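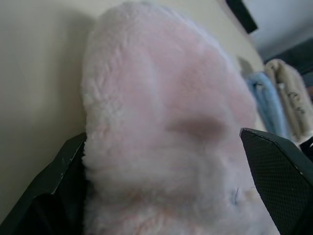
Vale a pena deixar que o configurador do Atier escreva as variáveis obrigatórias diretamente no catálogo de peças?

Só se alguém na equipa aceitar ficar responsável por apagar o que ele escreve a mais. Nos projetos que vimos até agora, a escrita direta poupa trabalho na primeira semana e devolve-o com juros quando o catálogo muda de versão.

A pergunta chegou-nos de um gabinete de redes de drenagem que recebeu a proposta comercial da Castillo e queria uma segunda opinião antes de assinar. A proposta promete que o módulo de regras lê a família de peças, deteta os parâmetros em falta e preenche-os sozinho. Lida com atenção, a frase diz apenas que os campos deixam de estar vazios. Se o valor lá dentro presta, é outra conversa, e essa conversa não vem no documento.

Fizemos o teste com um catálogo pequeno, 56 peças, quase todas caixas de visita e algumas de transição. O módulo correu sem erros. O relatório final veio todo a verde, o que no nosso caso já costuma ser motivo para abrir os ficheiros um a um. Em 20 peças, a espessura da laje tinha sido copiada da peça anterior na lista, pela simples razão de que o campo estava em branco e a regra por omissão manda herdar. Quem desenhou a regra deve ter pensado em famílias homogéneas. As nossas não são, e duvido que as do leitor sejam.

Há uma opção para desligar a herança. Está no terceiro separador das preferências, com o nome pouco feliz de «Continuidade de contexto», e volta a ligar-se cada vez que se importa um modelo de projeto. Perguntámos ao suporte se era intencional. Responderam que o comportamento está conforme o previsto, sem dizer por quem.

Outro ponto que a proposta passa por cima: as unidades. O Atier guarda tudo em milímetros e mostra o que o utilizador quiser, mas o exportador para o Ondov lê o valor mostrado. Uma caixa com 300 mm de folga, vista em centímetros, chega ao outro lado com 30. Não aparece aviso nenhum, porque 30 também é um número válido. Descobrimos isto numa secção transversal em que o tubo atravessava a parede da caixa como se ela fosse de papel, e perdemos uma tarde a culpar o modelo do terreno.

Dito isto, o módulo tem uma parte útil. A verificação de nomes é boa. Apanha variáveis repetidas com maiúsculas diferentes, apanha acentos onde o esquema não os admite e lista as peças que usam um contexto já retirado. Se a Castillo vendesse só essa parte, a um preço razoável, recomendava-a sem grandes reservas. Vendida em conjunto com a escrita automática, fica a sensação de que estamos a pagar a ferramenta que estraga e a ferramenta que encontra o estrago.

Para quem já comprou, ou para quem não tem voto na matéria, o que fazemos por cá é isto:

Trabalhar sempre sobre uma cópia do catálogo, fora da pasta partilhada.
Desligar a herança depois de importar o modelo, nunca antes.
Correr o módulo em lotes de 40 peças no máximo. Acima disso o relatório agrupa as alterações e deixa de se perceber qual o valor antigo.
Fixar as unidades de apresentação em milímetros antes de exportar.
Comparar o XML antigo com o novo num editor de texto qualquer. O comparador incluído ignora as diferenças em campos opcionais.

A Mivbridge, que distribui o módulo por cá, anunciou uma atualização para dezembro com «herança inteligente». Já em edições anteriores escrevi sobre o que costuma acontecer quando o adjetivo chega antes da documentação. Pedi as notas de versão e mandaram-me um folheto com duas capturas de ecrã, ambas da versão que já temos instalada.

Se algum leitor tiver acesso à versão de testes, gostava de saber uma coisa concreta: ao importar um modelo de projeto, a opção do terceiro separador fica como estava ou volta a ligar-se? Respondam a este boletim, de preferência com o ficheiro em anexo.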